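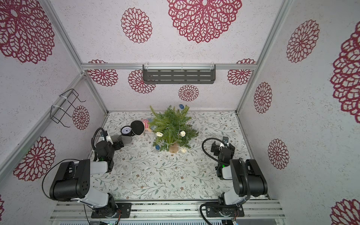

Jekomer two-arm cell: progress report to Adirix
Prepared by Hadiza Tamuno, Seselthorpe
February 24, 2025

This report covers the setup and upkeep of the two-arm cell since our last report. The cell is running. Most of the period went to cable wear on the right arm, a loose base plate, and getting the two arms to agree on where the middle of the table is. Spending is within the amount you approved, except for one item listed near the end.

Running time
The cell has logged more than 200 hours under power. We lost nine working days. Most of those were spent waiting for a replacement wrist cable, and the rest went to recalibration after the cable was fitted. The left arm had no faults of its own but was idle for the same days, as we do not run one arm while the other is open.

Base plates and rail
In January the right arm began to drift at the end of long reaches. We first took it for a joint problem and swapped the elbow settings back and forth without result. The cause was a mounting screw that had backed out at the base. All the base screws on both arms have now been taken out, cleaned, and put back with thread locker, and each has a paint mark across the head and plate. Checking the marks is part of the morning start. None has moved so far.

The rail itself was checked with a straightedge and left alone.
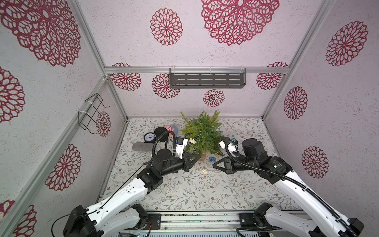 Calibration between the arms was the slowest job. Each arm was accurate by its own measure, but a point given to both would come out in two slightly different places. We now bring the grippers in toward each other near the middle of the table, low down, and correct the right arm to match the left. With a plant standing right behind the meeting point, neither arm has much space to swing wide, and an error in the approach shows up early. The routine is run after any work on a wrist or base, and at the start of each week. It was written up by Shehu and a printed copy is kept with the cell log.

Cables
The cable that failed was the one to the right wrist. It broke inside the jacket close to the connector, where it bends every time the wrist rolls over. The fault came and went for several days before it stayed, which made it hard to find. The new cable has a longer loop at the wrist and is tied farther back along the arm. We changed the left arm to the same layout while we had the tools out.

The longer loop has one cost. At full roll it can catch on tall items, so wrist roll is now limited in software whenever the gripper is below shelf height. Two of the older tasks had to be taught again because of this limit. Both are done.

Grippers
Fingers on both grippers were removed and the screws retightened. The left pair closed slightly off center and was shimmed. Finger wear is even and we do not expect to need new ones this spring. Grip force was lowered for thin or springy items after the right gripper stalled on one and tripped its current limit. The stall did no damage.

Enclosure
The wall panels and the table covering stay as they were. We wipe the panels down when the wrist cameras are cleaned. The small shelf and the wire rack are still fastened with cable ties, and these are looked over at the same time as the base screws.

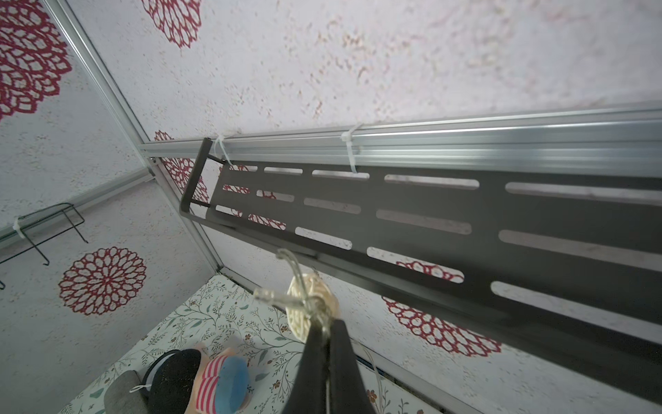 Elfriede Thaler would like the wrist cables changed on a fixed schedule, without waiting for a fault. Her point was that a cable costs little next to the days lost in February, and that an intermittent break can spoil recorded runs before anyone notices it. She also asked that the old cables be kept and cut open, so the schedule can be set from what we find inside them. We agree with both requests. The first planned change will be made on both arms together.

Spending
The item outside the plan is spare parts. We bought three wrist cables where the budget had one: the replacement, the one now on the left arm, and a spare on the shelf in the workshop. The difference was taken from the tooling line, which is underspent. No change to the total is requested.

Open items
The right shoulder joint runs warmer than the left during long sessions. It stays under its limit, and we are logging it daily.
The emergency stop button is hard to reach from the left side of the cell. A second button is on order.
The wiring under the rail needs labels. Part of it was labeled during the cable work, and the rest will be done at the next planned stop.

The calibration log and the parts list are available from Hadiza Tamuno on request.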